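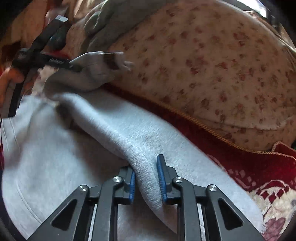

How often should you wash a fleece blanket?
Once a month is plenty for one that lives on the sofa, and every other week if the dog sleeps on it too.

Te Moana opens its blanket library this May

I've been asked to keep this short and newsy, so let me get the news out first. Te Moana, my little laundry and mending shop, is starting a blanket library in May. You come in, you pick a fleece, you take it home for as long as the cold lasts, and you bring it back when you're done with it. There's no charge for borrowing and you don't need to be a customer.

We have 763 blankets and throws on the shelves as I write, nearly all of them handed in by people round here since the autumn (thank you, thank you, my back room has never been so soft). Most are plain fleece in greys and creams, then there's a good heap of checks and florals, and one enormous purple thing that covers a double bed with plenty to spare.

Every one gets washed at a low heat, dried on the line or the rack, and then gone over by hand along the hems. It's the hems that go first on a fleece. The middle will last for years, but a loose stitch at the edge catches on a toe or a chair leg and the whole side comes undone in a week! Iveta Kubíček does our mending and she has already restitched 69 of them on her old machine, mostly of an evening with the radio on.

"I like a curved corner," Iveta told me when I asked her for something to put in here. "A square one, you have to stop and turn. With a curved one you keep going and have a think."

Folding has been the other big job. I fold in thirds and then roll, hem on the outside, so you can see the stitching without pulling the whole pile down. Iveta folds flat. We have agreed to have a shelf each.

Plasitz have given us the storage boxes and Brukis are lending a van for collections, which run on Saturday mornings. If you've got blankets to give, please wash them first if you can, and leave off the fabric softener as it flattens the nap. We can take fleece, wool and cotton. We can't take duvets or anything electric, sorry.

The first borrowing day is a Saturday, doors open at ten, and there'll be tea and Zorna biscuits for as long as they hold out. We've had 67 names put down already and you're very welcome to add yours at the counter, or just turn up.

Contact: Maxine Costigan, Te Moana. Ask for me at the counter, or leave a note with Iveta if I'm out the back with the dryers.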